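Sorting Small Items by Color and Shape
Project report, Leszek Krawczyk and Igor Cieślak

3. Work surface and items

We wanted a surface that small things would show up on, so we chose a beige top with a stone pattern. The items are light and easy to pick up. We kept them in a box labeled Sutedby between sessions and spent 2 dollars on replacements.
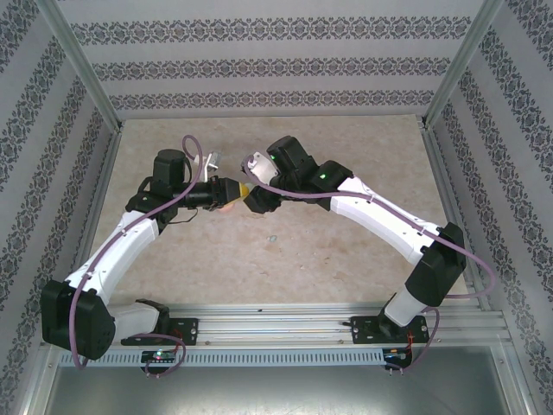
Yellow was the easiest color to find on the beige. Pale pieces took longer, and we moved them closer to the middle after the first Tuesday session. Each item was written down by color first, then by shape.

4. Background

The walls were covered in patterned wallpaper in December. We had 75 minutes per session, including setup and putting everything back in the box. Igor kept the list and Leszek checked it.

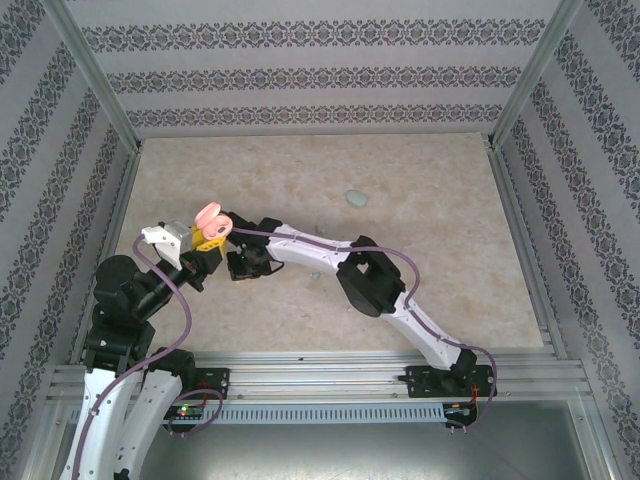 Figure 2. Small pink item above the beige surface, with the gray patterned wallpaper behind.

The full item list is in Appendix A.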